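August 29, 2022

Compressed air, main shop line. Leak hunt, continued from the last entry.

Compressor is the Oberholzer screw unit, receiver outside on the north wall. With everything downstream shut at the tools it should sit idle. It doesn't. It loads, fills, unloads, and loads again before the kettle has boiled. Logged the cycle over the lunch break with all benches off and the blow guns hung up. Hour counter read 2925 at the start. Last service sticker is from November, so the oil and separator are due whatever we find on the pipework.

Method as before. Close the branch valves one at a time, wait, read the gauge at the receiver, open again. Then soapy water on every joint in whichever branch shows a drop. The ultrasonic detector is still with Trodent for calibration and they have not given a return date. Soap is slower but I trust it more on the threaded fittings.

Branch A (saw and sander): holds. No bubbles anywhere, including the old drain leg I was suspicious of.

Branch B (spray booth): holds with the booth regulator isolated. With the regulator open there is a slow drop. Diaphragm, I think. The bonnet weeps when the knob is wound right out and stops when it is wound in a turn. Carkell do a rebuild kit but the regulator is old enough that a replacement may be easier. Left it isolated and tagged.

Branch C (benches): the bad one. Lost 10 psi in 4 minutes with nothing connected. Found the following:

- Quick coupler at the vice end, leaking past the seal when empty, fine with a plug in it. Swapped.
- Tee above the drill press, thread leak on the down leg. Three turns of old tape, wound the wrong way. Cleaned it out and remade it with paste.
- Filter bowl, O-ring flattened and dry. Refitted with a smear of silicone grease for now. Needs a new ring.
- Push-fit elbow behind the cabinet. Tube had been cut at an angle with side cutters. Trimmed it square and pushed it home, no bubbles after.

Please use the tube cutter. It lives in the top drawer with the spare collets. An angled cut will seal for a month or two and then start to hiss as the tube takes a set.

Repeated the test on C after the repairs. The drop over the same period was too small to read on the receiver gauge, so I will put the test gauge on the branch itself and do a longer run. That gauge has finer divisions and a pointer that doesn't stick.
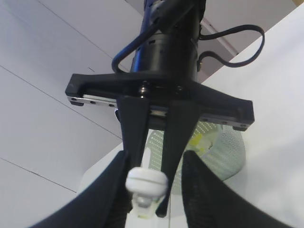 The Furetti couplers are a separate question. We have them mixed with the older pattern on branch C, and the plugs look near enough the same that people force one into the other. It goes in, it clicks, and it leaks. I would like to change the whole branch over in one go and bin the old plugs. A bag of 10 covers the benches and leaves a few for the drawer. Needs agreeing before I order, as some of the hoses that go out on jobs have the old plugs crimped on.

Condensate drain on the receiver: the timer was opening it far too often and too long. Turned the interval up and the open time down to its shortest setting. Still getting water out first and then air, so there is room to go shorter if the valve would allow it. A level-sensing drain would be better.

Cycle log after the repairs shows a clearly longer gap between loads, with branch B still shut. Sheet is in the folder.

To do:

- O-ring for the filter bowl, measure the groove first
- ring Trodent about the detector
- price a regulator against the Carkell kit
- oil, separator and intake filter for the Oberholzer
- long test on branch C with the test gauge, overnight if the shop is clear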